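# Looking after a pale wooden tabletop

Kitchen and workshop notes, the table chapter

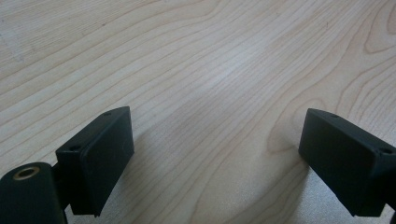 I have owned three tables in my adult life and ruined two of them. The first got a steam iron. The second got a houseplant in a terracotta pot, which sat in one spot from spring until August and left a black ring that will outlive me. What follows is what I do with the third.

## Find out what you've got

Before you put anything on a table, work out whether it is solid wood or veneer. Get down on the floor with a flashlight and look at the edge and the underside. If the grain runs over the top and carries on down the end as end grain, you have solid wood. If the edge has a strip glued along it, or the underside is plainly a different material, you have veneer and should put the sandpaper back in the drawer.

Big loopy grain, with curves stacked inside each other like a contour map, often means the sheet was peeled off a log the way you'd unroll paper towels. Very handsome. Also very thin. My neighbor Vilmos Barta took a belt sander to a birch-faced desk and was through to the next layer before he'd finished his coffee. He calls the result "two-tone."

Then find out about the finish. Put a drop of water somewhere that doesn't matter and give it a few minutes. If it sits up in a bead, the surface is sealed. If it sinks in and leaves a darker spot, the finish is oil, or wax, or a memory of one. Wipe it up either way.

## Everyday cleaning

- Crumbs first, with a dry cloth or a soft brush. A wet cloth on a crumby table is sandpaper with good intentions.
- A barely damp cloth next, with one small squirt of dish soap in a bowl of warm water. Wring it out, then wring it out again.
- Go with the grain. On a table with wavy grain, pick a direction and commit.
- Dry it right away with an old T-shirt.

No vinegar on oil or wax. No scouring powder on anything you like. The green side of the sponge is for pans. I used to buy a lemon-scented spray that promised to nourish the wood, and all it ever fed was a sticky film that held every fingerprint in the house.

## Scuffs

Pale wood hides dust beautifully and shows scuffs only when the light is low, usually about ten seconds before company arrives. Wait for evening, turn off the ceiling light and lay a flashlight flat on the table. Every mark you've been ignoring will stand up and introduce itself.

Most light scuffs are in the finish and haven't reached the wood. Try these in order and stop when you're happy:

1. A clean, dry cotton cloth and some elbow. Plenty of "scratches" are something else's rubber or plastic that rubbed off.
2. A pencil eraser, the white kind. Test it in a corner.
3. A dab of clear paste wax, left to haze, then buffed. It fills the fine lines well enough to fool an aunt.
4. For an oiled top only, a light rub with 2,000 grit paper and a little of the same oil, along the grain. Light means light.

If you can catch a fingernail in it, it's a scratch, and no amount of wax will talk it out of being one. Put the fruit bowl there.

## Shiny patches

A bright spot that moves when you move your head is just the window. I have polished the window's reflection for longer than I'd like to admit. A patch that stays put is worn finish or old polish. Soap and water will usually shift old polish over 2 or 3 goes. Worn finish wants a fresh coat, and on a sealed table that means doing the whole top, or you'll have a new patch in a new shape.

## White rings

White means moisture caught in the finish, and you have a fair chance. Lay a dry cotton cloth over the ring and pass a warm iron across it for a few seconds with the steam off. Check, and repeat. Yes, I know what I said about the iron. Steam OFF.

Black means the water got down into the wood. See fruit bowl, above.

## Things that go under other things

Felt pads on lamps and anything heavy. Cork under plants, with a saucer on the cork. Trivets within reach of where you actually stand with the hot pan, because a trivet in a drawer across the kitchen protects the drawer.

Move the lamp and the fruit bowl every so often, too. Pale wood tends to go yellow in the sun, and it will keep a perfect outline of whatever you left there.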